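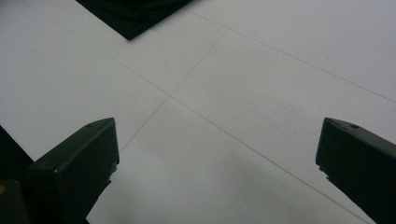
Thin gray lines crossing on a pale surface.

My town should put sewing back in its middle school. Teixeira Middle dropped the class 11 years ago to save money, and the room now holds spare desks. I taught math down the hall for most of that time. Kids who could not see the use of an angle learned it quickly when a sleeve depended on it. 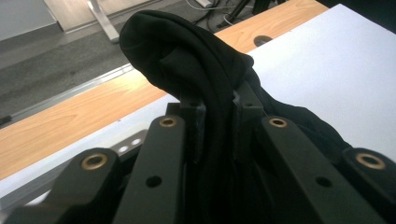 The usual complaint is that clothes are cheap now. They are, and they fall apart. A torn pocket takes ten minutes to fix if you know how. My neighbor Reijo Huttunen charges 99 cents a button and has a waiting list. The school board votes on electives in January, and I would like to see this one on the ballot.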